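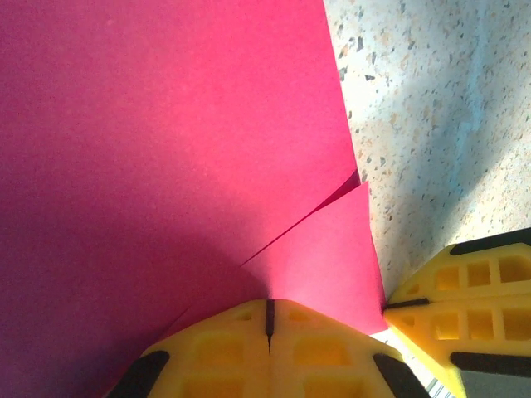 Darcy Li asked after Thursday's class whether it matters which way you fold first, as long as the creases end up in the same place. I said "not really" and then thought about it all the way home, so here's a better answer before we go on to the notes. It does matter a bit. Paper bends more willingly along the grain than across it, and if your first crease fights the grain it tends to wander, and everything you fold afterwards follows it off course. Bend the sheet gently both ways without creasing it. The way that feels softer is the way to go first.

Session 2: Folding large sheets

Pink paper again this week, I'm afraid, I bought far too much of it! Plain matte stuff is lovely for learning on because you can see what a fold is doing from the shadow it throws. A flap that stands up even slightly catches the light and looks a different pink from the sheet next to it, and the line of the gap goes dark. Keep your lamp or window to one side and use that. If the dark line is the same width all along, your layers are parallel. If it opens up at one end, they're not, and you want to sort that out before you press anything down.

What I do with a corner flap:

Bring the corner over loosely and let it sit. Don't press yet.
Slide the top layer until the edges agree.
Hold the corner with one finger, and with the other hand start the crease in the middle and work outwards. (Starting at one end pushes all the error to the other end, where you get that annoying little pucker.)
Only then go over it with the bone folder. The back of a spoon is fine if you've left yours at home, as I did last term for most of November.

A few of you asked about working surfaces. Any hard, smooth worktop will do. I fold on the kitchen counter at home, wiped and properly dried, and I much prefer it to the tables at Nilidbridge, which have a dip in the middle. Cutting mats are too soft for a sharp crease, so move yours out of the way till we get to knives.

If a fold goes wrong, open it out flat, turn the sheet over and rub the crease from the back. You'll never lose it completely on a strong colour, so it's worth putting the spoilt face on the inside.

For next time: fold the same flap on 11 scrap sheets, any colour, and bring the best and the worst. I want to see the worst ones more, so please don't bin them on the way in.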